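Sigita Juška has two kettles on the go when I arrive, one for us and one for a bucket. The bucket is for wallpaper. She's been stripping the back bedroom of a terraced house in Stunville since seven in the morning, and she looks far too cheerful about it.

I'd wanted to talk to her for ages. A friend of mine had her in to look at a damp hallway and came back raving, mostly because Sigita told her to leave it alone until spring and didn't charge her a penny. She repairs old houses, the ordinary sort, with sash windows that won't open and plaster that sounds hollow when you knock on it. I live in one of those myself, so I'll admit I had my own reasons for turning up with a notebook (and a photo of my bathroom ceiling, which I kept in my bag for a whole hour before I cracked).

"I never meant to do this," she says, clearing a chair for me. "I was a bookkeeper. I bought a house that I could only afford because it was horrible, and then I couldn't pay anybody to fix it. So I learned. Very slowly, and I made a mess of the stairs."

What did she do to the stairs? She laughs for quite a long time before answering. She'd sanded them with a hired machine, a big drum thing, and left a dip in nearly every tread. "You could have eaten soup out of them. I put a carpet on top and told people I liked carpet."

The person who put her right was a joiner called Alcides Siqueira, now retired, who had the workshop at the end of her road. She went in to buy a length of beading and stayed all afternoon. After that she was there most Saturdays, sweeping up to begin with, then cutting sash cords, then hanging a door on her own while he drank his coffee with his back to her on purpose.

"He didn't explain much. He would let me do it wrong, and then he'd say, 'Now take it off.' I have taken so many doors off!"

I asked her what a beginner should buy, because I've been caught out by this myself. I once spent a birthday's worth of money on a plane I've used on one drawer. Sigita is firmly against the big shop. Her view is that you should have a handful of things, keep them where you can reach them, and wait for a job to tell you what's missing. A knife, a few screwdrivers that fit the screws you've got, a decent filling knife, a scraper. The rest comes as you go along. 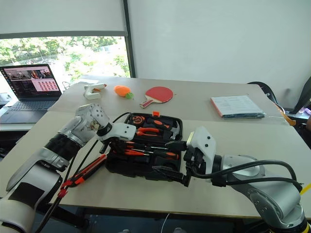 What's the first job to do in an old house?

Clear the gutters and check where the rainwater goes, and do it before you paint or plaster anything indoors.

She's quite fierce about that one. A lot of the damp she gets called out to starts outside, she says, with a blocked hopper or a downpipe that has come away at the joint. People see a brown patch and buy special paint. Then the patch comes back through the special paint, and they buy more. "It's a sad hobby," says Sigita.

We went upstairs so that she could get on. I was handed a scraper, which I hadn't expected, and I have to say I enjoyed it hugely. There are three layers of paper in that bedroom and the bottom one is covered in little green ferns. She'd saved a strip of it for the owners, Simone Godoy and Jeferson Nogueira, who are living in the front room with a camp stove and, by the sound of it, still speaking to each other.

Jeferson put his head round the door while I was scraping. He told me they'd wanted the whole house finished by October. "Then Sigita came and asked us which room we slept in," he said. "And which one made us miserable. We'd never thought of doing it in that order." The miserable one was the kitchen, so the kitchen got done first, and the fern room has had to wait.

I like this about her. She doesn't seem to mind a house being half finished. Her own has been going for years and there's a cupboard door in it she still hasn't painted on the inside. She keeps a notebook of every job she's ever done, paid or not, numbered, and the fern room is 1376. (I asked if that included taking doors off. It does, if she put them back.)

She's not precious about old stuff either, which surprised me. If a window is rotten right through she'll say so. But she does get cross about good wood going in a skip. The sashes in that back bedroom had been written off by the last person who looked at them, and she had them running again in two days with new cords, a bit of new timber along the bottom rail and a lot of scraping. The screws were the slow part. They'd been painted over so many times that the slots had vanished, so she had to pick each one clean before a screwdriver would bite.

"Always clean the slot," she said, with her nose about an inch from the window frame. "People push harder instead. Then the screw is ruined and so is your afternoon." 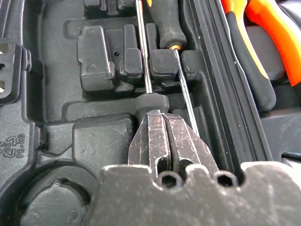
How do you free a sash window that has been painted shut?

Run a sharp knife along the paint line between the sash and the beading, inside and out, then ease the sash up a little at a time from both sides.

It was nearly dark by then and we'd done most of one wall. I finally got my bathroom ceiling out and showed her. She looked at it for a while, turned my phone sideways, and asked who lived upstairs. I said it was only the loft. "Then go up into the loft," she said, "on a rainy day, with a torch. Sit there and be bored for a bit."

So that's my Thursday sorted, if the forecast is right. She also told me to stop wiping the stain with bleach, and I hadn't even said I'd been doing it.

Before I left she gave me a square of the fern paper, still damp, wrapped in a page of newspaper. It's drying on my radiator now. Sigita is back there tomorrow for the chimney breast, and she's hoping Alcides will come by to look at the windows. He probably won't say anything about them, she thinks. She'll be watching to see if he tries the catch twice.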